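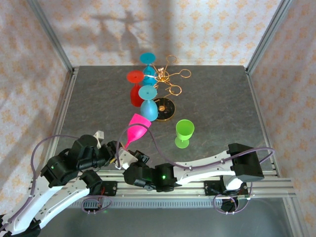 One visitor on the Wednesday tour asked why a stem should be harder to hold than a box, and whether the arms would do better with a wider jaw. The guide at Varovville replied that a wider jaw would help with the bowl and hurt with the stem.

Course Handout 4: Visit to the Kedeck Demonstration

Students will observe two arms on a shared rail handling plastic wine glasses, some of them set upside down. Before the visit, please read pages 87 to 106 of the course reader.

During the demonstration, note the following:
Where the gripper closes on the glass.
The angle of the glass once it is lifted.
The position of the second arm — even when it holds nothing.

Notes of one page are due in Room 220 by noon on Wednesday of the following week. Bags must be left at the Irnumora entrance.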